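1/ Sunday evening, 2019-05-19, feet up at last, and I'm going to tell you all about the table because I have talked of nothing else at home since March and my family have asked me (very kindly) to find some other people.

2/ It's the kitchen table. Pale wood, bought second-hand from a house clearance over in Tanville, and it had spent a good long while under somebody's oilcloth. When we peeled the cloth off there was a sticky yellow layer underneath that smelt like old chip fat, and I very nearly sent it straight back.

3/ My aunt talked me round. She said to give it one weekend with warm soapy water and a plastic scraper before I made up my mind, so I did, and by the Saturday teatime I'd got one corner clean and I was completely smitten!

4/ For those who asked what I used: washing-up liquid first, then a very fine sandpaper, always going with the grain, then a wipe with a barely damp cloth and a night to dry. I went through 17 sheets of sandpaper. The man in the hardware shop started putting them on the counter when he saw me come in.

5/ Then came the great oil debate. Mitra Tehrani (some of you know her from the Nikzad allotments, she of the enormous marrows) swears by Zenlow, the clear one, put on thin and rubbed off again almost straight away. I'd been all set to use a tinted one I already had in the cupboard, and she more or less confiscated it.

6/ She was right, of course. I tried the tinted one on the underside first and it went the colour of strong tea. The underside is still the colour of strong tea. If you drop a fork at our house you can have a look.

7/ Two coats of the clear, with a day between them, and a soft old pillowcase for the buffing. My arms ached so much after the second one that I couldn't lift the kettle properly, and had to be made a cup of tea like an invalid, which I can recommend.
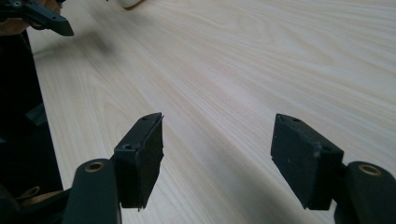 8/ I do want to say something about choosing pale wood, as three of you have messaged me about it this week. I was worried it would look cold in our kitchen, which only gets proper sun for part of the day. But there's a bit of pink and beige in the grain that warms it up no end, and I love how it runs on the slant in those long streaks and then goes off into a wide swirl as if it had changed its mind. The finish has come up with a soft sort of sheen where the light catches it, and even where it's in shadow the wood only goes a gentle grey. I'd been dreading something shiny like a bowling alley!

9/ Someone asked what it cost. The table was 188 pounds with delivery, and that was two very patient lads and a van and a lot of tilting in the hallway. The oil and sandpaper were on top, and I haven't added those up and I'm not going to.

10/ It seats six if everybody likes each other. At Christmas we'll have to bring in the little folding one from the landing and put a cloth over the join, same as my mum always did.

11/ House rules so far: mats under anything hot, wipe up beetroot the minute it happens, and no homework in felt tip without a newspaper down. I've been told I hover. I do hover -- but I did all that sanding and I feel I've earned a little hovering.

12/ I've had a few people suggest a glass top or one of those clear plastic covers. It's a kind thought, and I can see the sense in it with small children about, but I've only just got the oilcloth off the poor thing. It can have a few scratches. We'll sand them out one day, or we won't.

13/ Upkeep, for whoever asked (sorry, I've lost your message!): Mitra does hers with a fresh thin coat whenever water stops beading on it, and I'm going to copy her. For day to day it's a well wrung-out cloth and then a dry one straight after. No spray polish -- my gran would be horrified, she got through a tin a week.

14/ Next job is chairs. We've got a very mixed bunch at the moment, including one from the Usus sale that pinches the back of your legs. I'm thinking of painting them all the same dark green, but my daughter says leave them odd, and she may have a point. Opinions very welcome, and if anybody has a pair of old spindle-backs sitting in a garage, I can collect most evenings after work.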